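보낸 사람: Sulastri Hidayat
받는 사람: 공방 로봇팔 메일링 리스트
날짜: 2021년 6월 14일
제목: Re: [로봇팔] 그릇 정리, 테두리 잡기로 바꿔 봤어요

안녕하세요, Sulastri입니다.

지난번 조언대로 해 봤는데 정말 재미있네요! 답이 길어질 것 같으니 원문 사이사이에 적을게요.

> 그릇을 위에서 통째로 감싸 쥐려고 하면 손가락이 벌어지는
> 폭이 모자랄 겁니다. 저라면 테두리 한쪽만 물게 하겠어요.
> 대신 손목이 꺾인 상태로 들게 되니까 마지막 관절에 힘이
> 얼마나 걸리는지 꼭 보세요.

네, 테두리로 갔습니다. 그리퍼를 세워서 내리고 닫기 직전에 4 mm만 더 내려가게 했더니 무는 깊이가 훨씬 일정해졌어요. 분홍 그릇은 물고 나면 옆으로 기우는데, 저는 이 자세가 꽤 마음에 듭니다. 설거지통에 세워 넣을 때 손목을 덜 돌려도 되거든요. 관절 전류도 기록하고 있어요. 파일은 Nallo 폴더에 올려 두었고 1001번부터가 새 설정입니다. 그 앞 번호는 예전 잡기 방식이라 섞어 보시면 헷갈려요.

> 접시는 어떻게 하실 건가요? 납작한 건 테두리가 상판에
> 너무 붙어 있어서 손가락이 안 들어갈 텐데요.

접시가 제일 골치예요. 빨간 접시하고 주황 접시는 둘 다 큰데, 테두리 밑으로 손가락 끝을 밀어 넣는 동작을 따로 짜는 중입니다. Jacquet 님이 올려 주신 얇은 손가락 도면을 8도 기울여서 다시 출력했고(처음 것은 제가 방향을 거꾸로 달아서 버렸어요, 하하) 이번 주에 달아 보려고 합니다. 상판에 고무판을 까는 방법도 생각해 봤는데 초록색을 바꾸면 색 구분 값을 전부 다시 맞춰야 해서 미루고 있어요.

> 컵이 넘어져 있는 경우도 처리하나요?

아직 못 합니다. 지금은 서 있는 컵만 목록에 넣고, 주황빛 도는 빨간 컵처럼 옆으로 누운 건 건너뛰게 했어요. 입구 방향을 찾아서 안쪽으로 손가락 하나를 넣으면 될 것 같은데, 혹시 해 보신 분 계시면 코드 좀 구경시켜 주세요!

그리고 작업 영역을 상판 안쪽으로만 잡아 두었더니 바닥으로 내려간 컵은 아예 후보에 안 뜹니다. 파란 컵이 딱 그 경우예요. 케이블 옆이라 팔을 그쪽으로 보낼 생각은 없고, 대신 Langate 쪽 스크립트처럼 "영역 밖 물체 있음" 하고 알려만 주면 좋겠어요. 배선도 7월 전에는 묶어야겠고요.

Prallmont 브래킷 남는 것 있으신 분? 2개만 있으면 됩니다. 택배비는 제가 낼게요.

Sulastri

첨부 1개
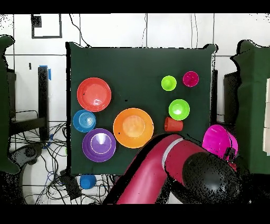

사진: Sulastri Hidayat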